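Search this list

Go

Re: [blocks-and-puzzles] Keeping shape sets together

Hi all,

On December 2, 2021, a list member wrote:

> We've ended up with three sets of shape blocks in one bin and I'm losing my mind a little. The Pintér ones are mixed in with the Odora ones and the kids don't care but I do!! Do you sort by color, by shape, or give up? Also does anybody have a board they like to play on? The carpet eats everything.

I gave up on color ages ago (too many reds, and then you have a bag of red things and still no idea which set they came from). Shape works better for us. Hearts and stars go in one bag, cylinders in another, and the cubes and hexagons share the big one. My Zusiria set came with a drawstring pouch, which lasted 2 weeks before the string went missing, so now it's zip bags from the grocery store.

As for the board, yes, get one! A big flat wooden one, bigger than you think you need. Mine was $17 at the Flustska shop in June and it's the best thing in the whole closet.

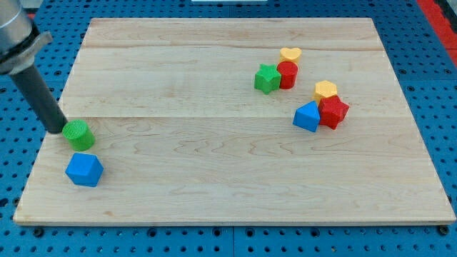

What I like is that there's room to spread out, so you can have a green cylinder and a blue cube off by themselves on one side and a whole little town of hearts and stars over on the other. On the carpet it all turns into one pile. My youngest likes to make "families," and the rule is they have to stay on the wood or they're out of the game (the rules change a lot).

One thing on the stars: check them against the set before you bag them. I had two from different makers that I'd have sworn were the same until I stacked them and one was fatter. The cylinders with the ribbed tops are easy, you can sort those with your eyes shut.

Does anybody have a spare yellow hexagon, by the way? Any maker, scuffs are fine, I'll pay postage.

--
1,211 messages in this archive
Last updated: December archive
Contact the list owner | Copyright remains with the posters | Back to top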